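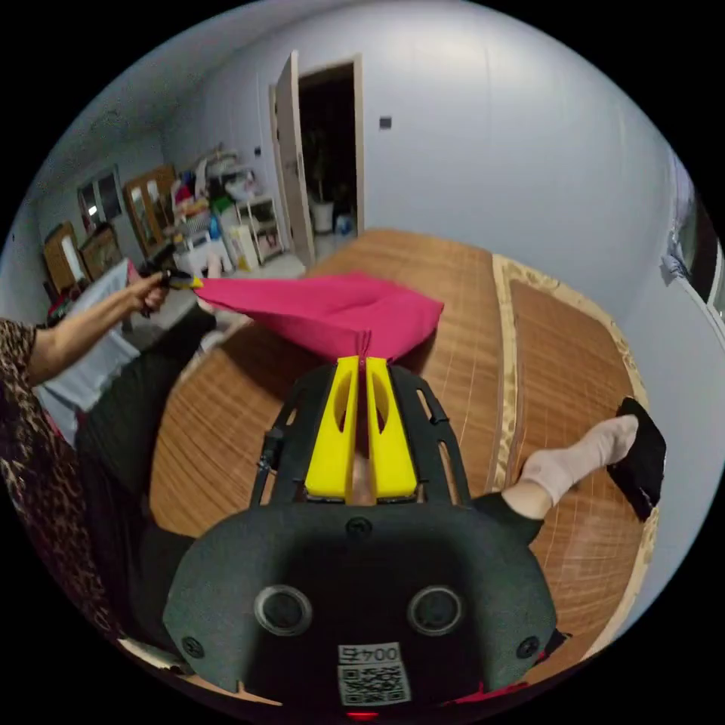 Anness Opens Orders for Stoltura Hand-Held Gripper Kit

Thursday, October 31, 2024 — Anness today opened orders for Stoltura, a kit of hand-held grippers for recording how people handle cloth and other soft household items. The recordings are used to train robot arms. A person holds the grippers and does the job directly, so the work can take place in an ordinary room with no robot present.

Each Stoltura kit contains a pair of grippers, two spare sets of yellow fingers, a charging dock, a calibration sheet and a carrying case. The fingers are flat with a long oval opening in each, and they close on a fold of fabric when the operator squeezes the handle. Two round lenses sit side by side on the back of the housing above a printed code label. The label ties each recording to the gripper that made it.

Stoltura replaces the Tang kit, which Anness will stop selling in March. Tang users asked most often for longer running time and for fingers they could change without tools. A Stoltura gripper runs for four hours on a charge, and the fingers now slide out when a side catch is pressed. Tang fingers do not fit the new housing.

The kit comes with 56 written task cards. They cover spreading, folding, turning and stacking, and each one gives a starting layout and an end point. Of these, 13 are meant for two people working on the same item. Buyers can write their own cards in the same format.

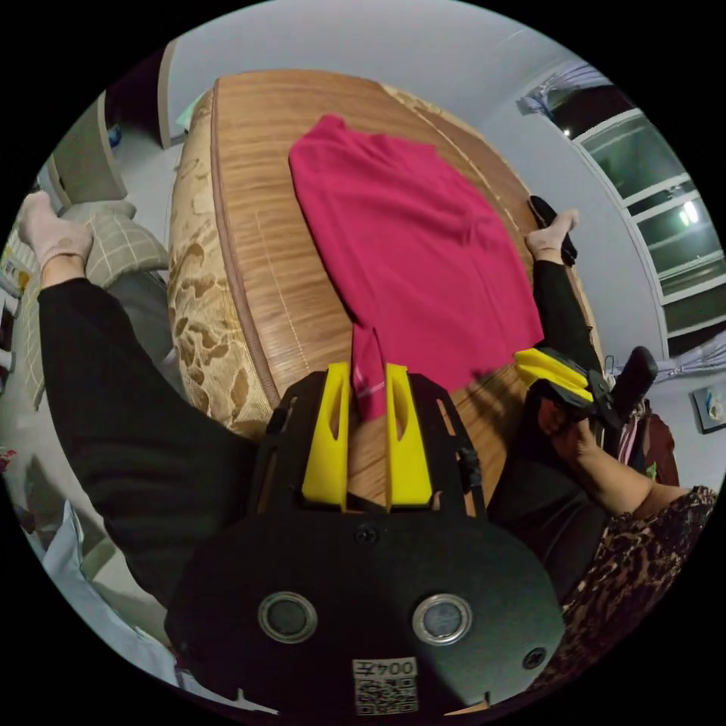

Can the kit be used on a bed or a low table, or does it need a workbench?
Any steady surface will do, including a bed, a table or the floor, as long as the operator can reach the whole item without stretching.

Recordings are stored on the gripper and copied to a computer through the dock. Stoltent, the desktop program supplied with the kit, lines up the recordings from both grippers and marks stretches where the view was blocked or the motion was too fast to follow. Operators can then keep, trim or delete each take. Stoltent works without an internet connection, and nothing is sent to Anness unless the customer chooses to share it with support.

Before release, Anness lent early kits to 11 customers. Their comments led to a softer grip on the handle and a louder tone at the start of each take — the first version was hard to hear over a fan.
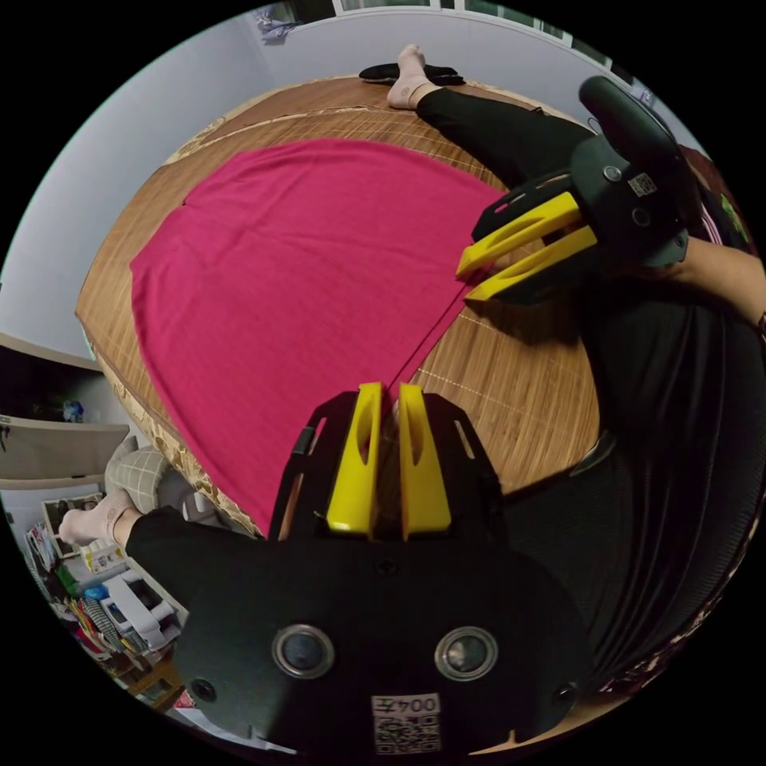
Two hand-held grippers and a magenta cloth on a bamboo mat.

Stoltura is sold as a full kit. Spare fingers, docks and extra grippers can be ordered separately. Customers who own Tang may continue to use their existing recordings, which open in Stoltent after a one-time import. Repairs and spare parts for Tang will remain available after sales end.

Orders and requests for a printed parts list can be placed through the Anness sales desk.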